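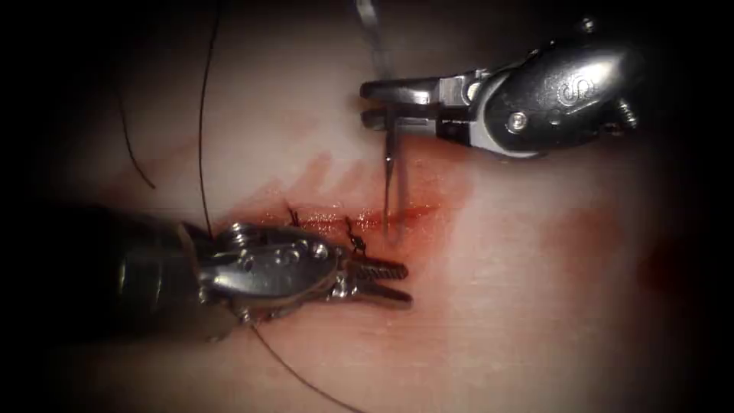
Two instruments over a practice tissue pad

METER READERS AND METER CHANGE-OUT HELPERS WANTED - Tultberg and Lerninden

Ullex Power is hiring for the spring change-out. 3720 old dial meters to swap in the Tultberg and Lerninden service areas, plus the regular reading routes, which still have to get done. We need people soon. Start is March, sooner if your paperwork is ready.

Two kinds of job, say which one you want when you write:

Route reader. Walking routes, some driving between streets. You read the old meters by hand, enter the number on the handheld, note anything odd (broken seal, cracked glass, meter behind a locked gate). A full route is 240 stops a day. Sounds like a lot, the houses are close together. The Lerninden farm routes are shorter on stops and longer on miles.

Change-out helper. You ride with a licensed electrician. Carry, label, log the final reading off the old meter, get the customer's signature, explain the new display. You do NOT touch live wiring, not even if the customer asks you to hurry it up. Crews are two people, one truck.

What we need from you
Valid driver's license, clean for the last 2 years
High school diploma or GED
OK with dogs, stairs, wet basements, heat
Can lift a full meter crate on and off the truck
Neat handwriting - yes really, the door tags are still paper
Basic Spanish is a plus for the Tultberg side

No electrical background needed for either job. Training is paid and runs 2 weeks, first part in the classroom at the De Luca Street depot, then out with a crew.

Hours
Crews leave the depot at 7:00 am. Readers pick up handhelds from 6:30. Overtime possible once the apartment blocks start, not garanteed. Some early evening appointments for customers who work days, we rotate these.

Pay is hourly and depends on the job and your experience, we will tell you the rate on the first call. Boots, vest, rain gear and handheld supplied. Mileage paid if you use your own car on a farm route. Helpers who stay to the end of the change-out can apply for the apprentice list.

How to apply
Fill out the form at the depot front desk or send a resume thru the Jobs page on the Ullex site. Put READER or HELPER on top. Bring your license when you come in. If you applied last fall we still have your file, just tell us you are still interested and if your phone number changed.

Desk is open 8 am to 4 pm, closed over lunch. Please don't call the outage line about jobs.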